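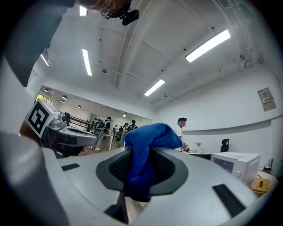 A recording where the cloth drops halfway is still a recording, came the first remark from the floor, before the chair had found the agenda, and we throw away too many of them. The chair asked that this be held until item 2. It was not held until item 2.

Posted in: Teaching by Hand / Meeting Notes
December
By the minutes secretary, Ikumbridge Demonstration Group
2 min read

1. Previous minutes
Approved, after the word "robust" was struck out in two places.

2. Dropped cloths
The rule so far has been to delete any take with a fumble in it. The opposing view, already aired, is that a robot which has only ever watched perfect wiping will have no idea what to do when its own wiping goes wrong. Inham offered to sort the rejects into "fumbled and recovered" and "fumbled and gave up." Agreed. The second pile is expected to be larger.

3. Count to date
Total takes stand at 2844, of which 427 are microwave cleaning. Of those 427, the checkers have passed 366. The target for the spring was "a lot," so the group is either on schedule or it isn't.

4. Microwave task
Long discussion. Points noted:
- Operators disagree on whether the plate gets wiped inside the oven or out of it. Both will be kept, labeled separately.
- Grip the cloth near the middle. Takes where it is held by one corner look like somebody waving from a train.
- Left hand stays near the door while the right hand wipes.
- Slow down. More than 40 takes were rejected for speed alone, several from people who voted for the speed limit.

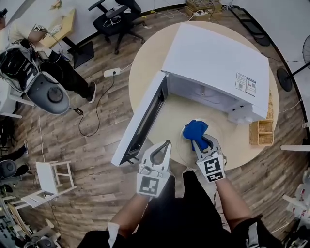

Item 4: cloth in the right gripper, on the turntable plate.

5. Hand-held grippers or remote control
Đào reported on a trial of the same task driven by remote control from the next room. One take needed as long as five done with the hand-held pair, and the operator asked for a sit-down afterward. In its favor, the arm can't be asked to do anything it can't reach, a courtesy the hand-held method doesn't extend. Resolved to keep the hand-held grippers for wiping and use remote control for drawers, where everyone is equally bad.

6. Dretier software
The new version marks the start and end of each take by itself. It also marks coughing. Inham to write to Dretier, politely this time.

7. Any other business
A request for a second color of cloth was carried. A request for a more interesting task was noted.

Closed at 4:50 p.m. Next meeting in January, same room. Bring your own pen.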